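Hokarcombe Marks: a data card

What this is

Hi! I'm Ignacio Cantero, and this is the card for Hokarcombe Marks, a little dataset of merchants' and house marks that I've been transcribing on and off for longer than I'd like to admit. A house mark, if you haven't met one, is a simple line sign (a hook, a forked staff, a cross with an extra foot) that a family cut into doorposts, stamped on sacks, and drew beside a name when somebody in the family couldn't write. Hokarcombe was a wool village, so we have plenty of them, mostly from toll rolls and from the back pages of two parish account books.

The set has 86 marks right now. Each one is a row in marks.csv with a small line drawing in the drawings folder. I drew most of them, and Orysia Stasiv redrew the ones where my hand wobbled (thank you, Orysia!).

What's in a row

mark_id: a short code, never reused, even if a mark gets thrown out later
family: the surname as I read it, in the spelling of the source
source: the roll or book, with the leaf
strokes: a plain-words description, such as "upright, two arms left, hook at foot"
kin: other mark_ids that look like a branch of the same family
trust: high, middling or low

The kin column is the fun part. When a younger son set up for himself he usually kept his father's mark and added a stroke, so you can sometimes follow a family down the page just by watching the arms pile up. The Nieto marks are my favorites for this. They begin as a bare fork and by the last toll roll there are 7 versions, one so crowded it looks like a garden rake. Cayetano Figueroa thinks two of those belong to a different Nieto household altogether, and he may well be right, so I've set them to low trust and left them in.
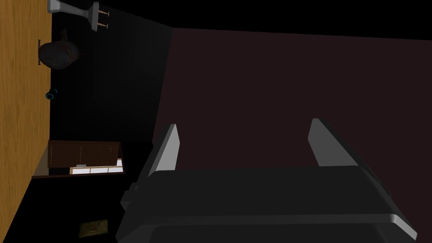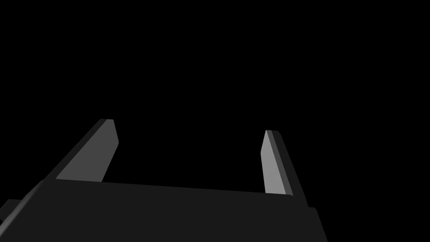 How I read the sources

I worked from the rolls themselves wherever I was allowed to, and from Benito Alcaraz's old tracings for the ones too brittle to unroll. Benito traced in pencil on thin paper and was very good at it, but he liked a tidy line, and I've caught him straightening a crooked foot more than once. Anything taken only from his tracings says "Alcaraz" in the source field.

Surnames stay as written. I know that makes searching a pain! Presa turns up as Pressa, Preza and once as Prisa, and I haven't merged them. If you want one spelling per family, there's a lookup called names.csv that Florencio Collado put together, with 17 families in it so far. He'd love corrections.

Things to watch out for

Left and right got flipped in some of the sack stamps, because the clerk was copying the stamp itself and some clerks copied the ink. I flag it in the strokes column when I'm fairly sure. When I'm not sure, I leave the mark the way the page has it.

Please don't use this set to prove where a family came from. People send me emails every so often saying that the Stitov mark matches a livestock brand from some faraway steppe, so the Stitovs must have ridden in from there. A fork with a bar across it is about the easiest thing in the world to cut with a knife, and you'll find it wherever people had knives and doorposts. The Stitovs first show up in the September toll of the third roll, paying for wool like everybody else, and I don't know anything about them before that.

The middle of the second account book is water damaged. Marks from those leaves are nearly all low trust, and a couple of them might be blots.

Using it

Help yourself for anything you like, including print. A mention of Hokarcombe Marks is plenty. If you redraw a mark, please keep the mark_id with it so the next person can find the leaf.

Still to do

Finish the fourth roll (I'm almost halfway).
Ask Cayetano for his notes on the Nieto households.
Decide whether the tally signs on the mill door count as marks. Orysia says yes, I say no, and for now they're sitting in a separate file called maybe.csv.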